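January 7, 2024

Arm faulted again on the drawer task. Got in early to have the cabinet set before Kimutai came down, and the first few runs were clean. Then it went for the bottom drawer, reached in for the chip bag, and the wrist joint threw a torque error on the way back out. It stopped dead with the gripper still inside. I hit the stop button anyway and wrote down the time.

Kimutai thinks the forearm is leaning on the drawer's side wall when it comes in from the right. I think the joint limit in the Flurka config is set too tight. We ran it 5 more times at half speed and got the fault on 2 of them, both with the bottom drawer pulled far out and the two above it only open a little. Sponge, bowl and Coke can stayed up top the whole time so we weren't changing two things at once.
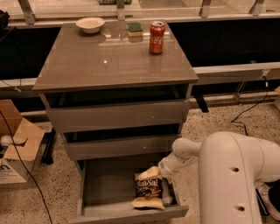
Afternoon

Milagros came by and asked why somebody was standing inside the reach line with the arm powered. Fair question. The tape on that side came up weeks ago and we never put it back. She wants it down again before any more runs, and the stop button moved to where the person at the cabinet can get to it. Lost 45 minutes looking for tape.

Pulled the logs into Stata after lunch. Wrist load climbs for 3 seconds before the fault, so it isn't a sudden hit. That fits Kimutai's idea better than mine. I told him so.

Left to do: re-teach the approach higher and more to the left, check the cable at the wrist, send Gemechu the fault report. Remedios has the spare joint on order but I'd like to know the cause before we swap anything.

Home late. Cold rice for dinner.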